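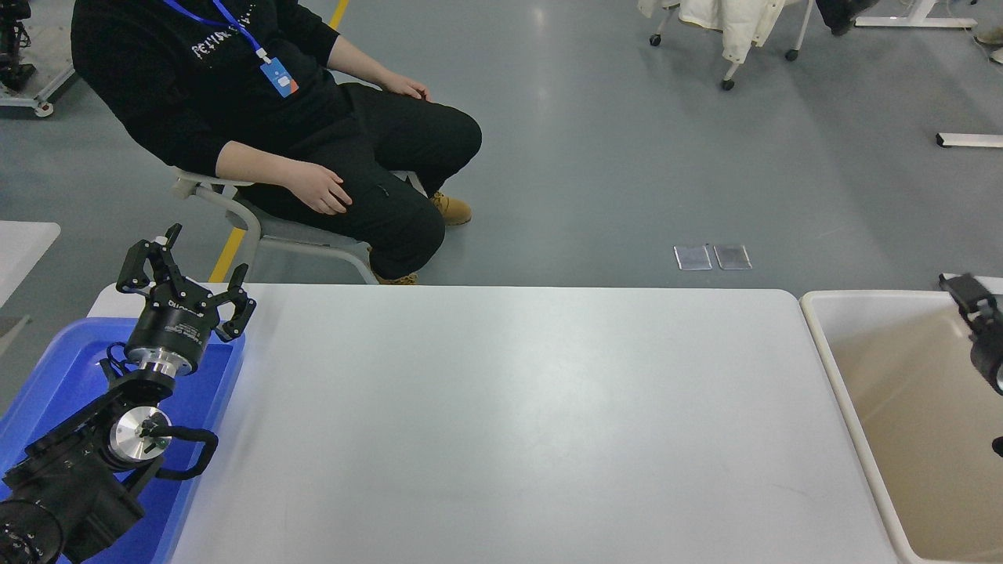 Page last changed: May 2, 2025

Search Uningate help Type a place, a period or a word Go

Urartu sites near Van: can I do them without a guide?

Posted by jaltholm_jen

Hello all! I've been reading up on Urartu for a while now (one of those kingdoms that gave the Assyrians no end of bother and then just sort of dropped out of everybody's schoolbooks) and I've finally booked a trip to Van. I've got 3 full days there. I definitely want the big rock with the castle on it, and I'd love to see Çavuştepe, where there's a temple with the writing cut into the stone. After that I'm open to ideas.

My question is whether I need to pay for a guide. I don't drive, my Turkish stops at ordering soup, and I can't read cuneiform, obviously, but I do like wandering about at my own speed. I went round a Roman town once with a man who wouldn't let anyone sit down and it put me off for years. Also, is there any point buying a book first or do the signs tell you enough?

Thanks in advance, and sorry if it's been asked before, the search kept giving me threads about cats.

Ferhat Yazıcı

Welcome! I grew up out that way and still go back most summers, so I'll try to be useful.

For Van Castle, no, you don't need anybody. Go late in the afternoon when the light's coming off the lake, wear shoes with some grip, and take your time. The rock is long and the paths are uneven, and there are drops with no rail, so don't walk backwards taking photos. The thing most visitors want is the Xerxes inscription, which is Persian and a good bit later than the kingdom you're after. It's in three languages and it's high up on the south face, so bring binoculars if you have a pair. You look at it from the ground on the old city side. I've met people who climbed all over the top hunting for it and went home cross.

Çavuştepe is different. It's a long thin ridge southeast of the city with walls running along it, and if you turn up cold you'll see a lot of low stone and not much else. King Sarduri II built it in the eighth century BC. The blocks by the temple gate are lovely, dark and polished, with the signs as crisp as you like. I'd have somebody with you there who can say which heap was the store rooms and which was the palace. Minibuses on the Gürpınar road will drop you below the ridge if you ask, but do sort out how you're getting back before you go up.

Do the museum first, before either of them! I did it last on my first grown-up visit and kicked myself. Once you've seen the bronze belts and the big storage jars, the bare rooms on the hill start to mean something. Check it's open, though.

As for the book, get a thin one. My mother owns a fat one with 386 pages and she has read the first 17. 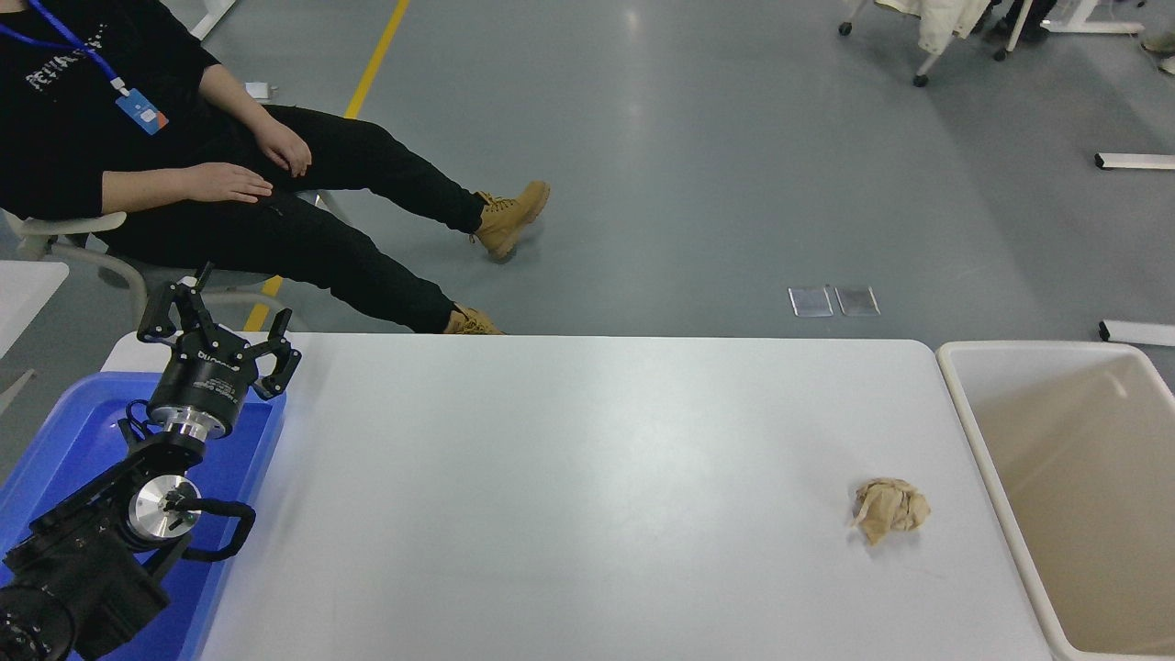

purico67

Guide is a waste of money imo. Just watch some videos before you go. Van breakfast is worth the trip on its own, have the one with the herby cheese.

Ataberk Demirtaş

I'd go along with Ferhat on nearly all of it, but I'd hire someone for the one day and put Çavuştepe together with Hoşap Castle, which is further along the same road. Hoşap is much younger (a Kurdish castle from the 1600s) so it isn't your period, but it's a proper towers-on-a-crag affair and you'd be daft to go that close and miss it. Doing both by minibus is possible, I did it in April, and I spent a very long time standing by a road with a bag of apricots.

Tell whoever you book that you want to stop and sit. Say it before you agree a price! Mine was very good about it once I'd asked, and we had tea at a little place called Tatlı on the way back and I got more history out of him there than on the hill.

For the third day I'd leave it empty, or take the boat to Akdamar if the weather's kind. The church is Armenian, tenth century, with carvings all round the outside, and you can have that one entirely at your own speed. The boats tend to wait until they've got enough passengers, so take a snack.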